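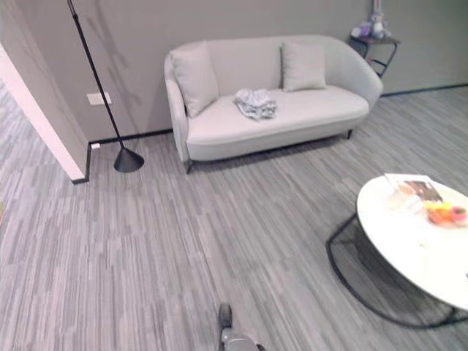 Living room at the Tollby house, set for the blanket folding task. The loosely crumpled cloth is on the loveseat between the two pillows.

Household Tips for Demonstration Rooms
Living Room: Loveseat, Side Table and Coffee Table

Issued to operators and room staff, Derari program. Revised 17/08/2018.

These tips apply to the furnished rooms in which operators record demonstrations of ordinary housework. The recordings are used to train the Flidevora policy, and the quality of the training depends to a great extent on how the room is kept. Staff who have worked in hotels or in home care will recognize most of the advice. Where it departs from usual housekeeping, the difference is noted.

Throws and blankets

Do not fold the throw neatly before a folding task. The starting state should be a loose pile, such as a person leaves on rising from the seat. Pick the throw up by the middle, let it hang, and lower it onto the cushion. Do this afresh before every recording. A pile that has been left in place from the previous attempt produces examples that are too much alike, and the policy learns the pile instead of the cloth.

A pale throw on a pale seat is a difficult case and should be kept in the rotation. The edge of the cloth is hard to find against upholstery of nearly the same color, and operators are asked to work at their normal pace and to accept that some grasps will miss. Missed grasps followed by a good recovery are kept. Recordings in which the operator gives up are also kept, but must be marked as incomplete.

Wash throws without fabric softener. Softener makes thin cloth slide between the fingers of the gripper, and a throw washed with it will behave differently from the others for several sessions.

Pillows

Vary the pillows between recordings. One may be leaned into a corner while the other stands upright against the backrest; both may be laid flat; one may be put on the floor if the task sheet allows it. Plump the pillows at the start of the shift and then leave them alone. Geeta Bisht, who maintains the task sheets, has asked that pillows not be plumped between attempts, as a compressed pillow is a useful example in itself.

Upholstery

Brush light upholstery with a dry, soft brush. For marks, use a white cloth and plain water, working from the outside of the mark toward the center. The seat must be fully dry before recording resumes. Check the legs for movement once a week, and report a loose leg to Rogelio Tolentino before the room is used again.

Side table and soft toys

Plush toys are permitted on the side table as background items in all living room tasks. They may be laid on their sides or stood up, and they should be moved at each reset. Surface wash only. A toy that has been soaked takes a long time to dry in the middle and may sag afterward.

Coffee table

A glossy white top shows fingerprints and reflects the ceiling lights. Wipe it with a barely damp microfiber cloth, then with a dry one. Polish is not to be used. Magazines and other printed matter may lie open or closed. Small, brightly colored items are welcome on the table during sofa tasks, where they serve as clutter, but must be counted in and out by the room lead if the task sheet names them.

Where the table has a wire base, lift it to move it. Dragging it over carpet tile raises the edges of the tiles, and a raised edge can catch the wheels of a mobile base.

Floor lamp

Keep the lamp position fixed within a set and change it between sets. Shadows on the wall behind the seat are acceptable. Dust the pole from the top down and wipe the base last. Cords are to be run along the baseboard.

Carpet

Vacuum along the direction of the pattern at the end of each shift. Lint from throws collects near the front of the seat and should be removed by hand if the vacuum leaves it behind.

Resetting the room

Two people are assigned to each room: one operator and one room lead. The room lead performs the reset, and the operator does not watch it. Allow three minutes. At Tollby, the present target for the throw is 2000 accepted recordings, divided among all operators so that no single style of folding dominates. Umesh Tyagi assigns the shares and will adjust them on request.

Left-handed operators should use their preferred hand throughout. An earlier instruction, in force until January, asked for right-handed starts only, and has been withdrawn.

Questions about fabrics and cleaning products go to Poonam Chaudhary. Questions about the acceptance of recordings go to Caradog Dafis at the Dhillon office.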